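How to Book a Shared Workroom at the Broldale Center

Residents and registered groups may reserve a workroom at the Broldale Center by following the steps on this page. Requests are handled by the bookings desk in the order received.

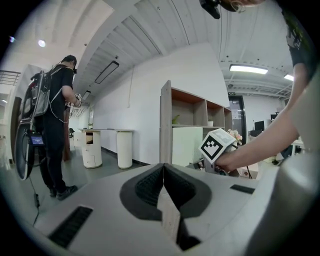
Before you apply, confirm that your group's registration is current. A lapsed registration must be renewed first, and renewals are not processed on the same day as bookings.

Step 1. Choose a room. The Burico Room seats 13 people and has a sink. The Tsai Room seats 39 and may be divided on request. Neither room may be used for overnight storage.

Step 2. Complete Form 177. Enter the name of the person who will be present for the whole session. Applications that give only a group name are returned.

Step 3. Submit the form at the desk or by mail at least nine working days before the session. Requests for August open early - please ask the desk for the summer schedule.

Step 4. Wait for written confirmation. A verbal reply does not hold a room.

Step 5. Collect the key on arrival and sign the register. Tables may be moved, but must be returned to the layout posted by the door.

To cancel, write to Soledad Garrido, Bookings Officer, and quote the number on your confirmation. Groups that miss two sessions without notice lose their priority for the rest of the season. Questions about fees should be sent to Yu-ting Man in the accounts office.

Page last reviewed 11 June 2019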